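Last updated: June

Writing Product Pages for a Small Online Store
Handout for the Wednesday evening group
By Zoia Tkachenko

Welcome back, everyone, and thank you for the homework, which I read with a pot of tea and a great deal of pleasure. Last time we talked about keywords and how people type when they want something (in a hurry, with spelling mistakes, and often with the name of their town tacked on the end). Tonight we move on to the page those people land on, and I'd like us to spend the whole session there, so email will have to wait another week. Sorry, Hnat, I know you were looking forward to it!

1. What a product page has to do

A product page is usually read by someone who has never seen your homepage. Most of us design a store as if visitors come in by the front door, wander past the banner, read our story and then choose a shelf. If they arrive from search, they drop straight onto the shelf. So the page has to say who you are, what the thing is, what it costs and how it gets to their house, and it has to do all that without leaning on any other page.

Try this at home. Open one of your own product pages in a private window, hand the phone to somebody in your family, and ask them what the shop sells and where it ships. Don't help! It's hard to stay quiet, I know, but the pauses are the useful part.

2. Titles

Our practice store this term is Brasirura, the pantry goods shop that Fidelina Valderrama kindly lets us poke at. When we began, 94 of its pages had the same title tag, which was the shop name and the word "Products." A search engine has very little to go on there, and a shopper looking down a list of results has even less.

Write the title as the thing itself first, then the detail that separates it from its neighbors, then the shop name if there's room. "Smoked Paprika, Sweet, 400 g Tin | Brasirura" is a perfectly good title. It won't win a prize for poetry and I wouldn't want it to. Put the lovely language lower down, where people who have already decided to read can enjoy it.

3. Descriptions

The supplier's text is the great temptation. Tristard sends out a spreadsheet with every description filled in, and of course it's easy to paste the lot, but then your page says word for word what every other shop carrying Tristard says. Rewrite your best sellers first. Yaroslav Panasiuk did 81 of his over the winter, a few every evening after supper, and he tells me the first ten took longer than all the rest, so please don't be discouraged if your first one takes an hour.

Start with a question a customer has really asked you. Look in your inbox, look in the reviews, ask whoever answers the phone. Does the lid reseal? Is it very salty? Will it keep in a warm kitchen? Answer it in the first two sentences and you will have a better description than most.

4. Category pages

These get forgotten, poor things. A category page can rank for the broad searches that a single product never will, and all it needs is a short paragraph at the top and sensible names.

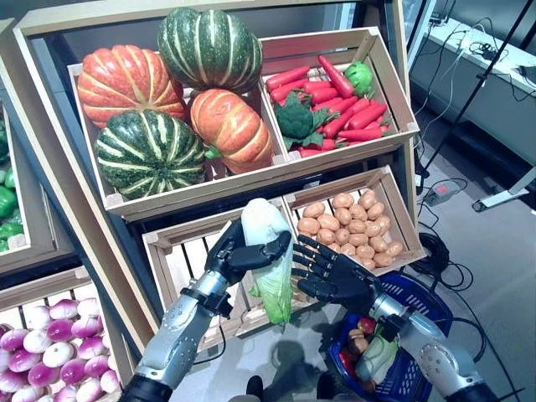

By sensible names I mean the words your customers use. Stenik called its category "Harvest Essentials" for a long while, and nobody types that into a search box. Nikola Zawadzka went through the store's internal search log, found 563 searches for plain "vegetables," and changed the name that same afternoon. If your store has an internal search box, please look at the log before next week. It's the cheapest research you will ever do and most platforms save it for you already.

Be a little careful with filters, too. If every color and size combination makes its own web address, a small shop can end up with thousands of near-identical pages. We'll look at canonical tags properly in the next session, with the Yurchenko site open on the big screen, so for now just make a note of any odd, long addresses you come across.

For next time

Rewrite three titles and one description, and bring both the old and new versions on paper. Bring one category name you're unsure of, as well. If you don't have a store of your own, use any Brasirura page from the shared list, and put your initials beside it so two of you don't pick the same one.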